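Chapter 5
Pattern and Repeat in the Decorated Home
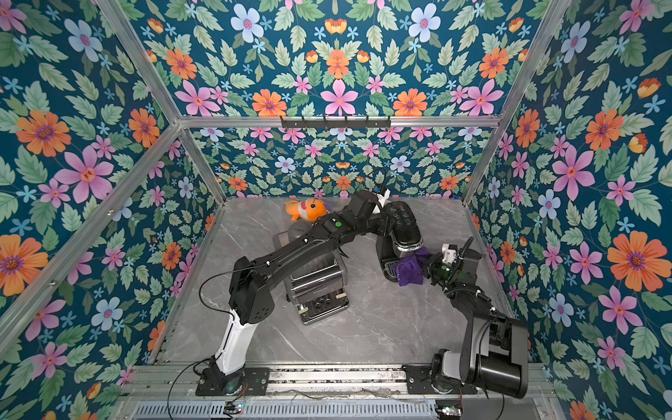

When Bình Lâm took over the sample room at the Jirholm wallpaper works, the pattern books held 3,207 designs. Most of them were flowers. The oldest were printed from carved blocks, one color at a time, and a design with 8 colors needed eight blocks and a long wait between each.

A printed pattern has to repeat. The repeat is the distance from one point in the design to the next place where the same point appears. On a small sprig it may be a few inches. On a large floral it can be close to two feet, and the paperhanger has to waste a good part of each roll to make the strips line up.

Designers arrange the motif inside the repeat in several ways. In a straight match, the design meets at the same height on every strip. In a drop match, each strip is shifted down by half a repeat. In a mirrored pattern, one half of the motif is flipped to make the other – an old method, borrowed from woven silk.

This chapter has four sections. The first covers block and roller printing. The second deals with color, using the Purnden papers as a case study. The third looks at scale and room size, and the fourth at imitation surfaces such as marble and wood grain.

Key terms: repeat, straight match, drop match, motif, ground color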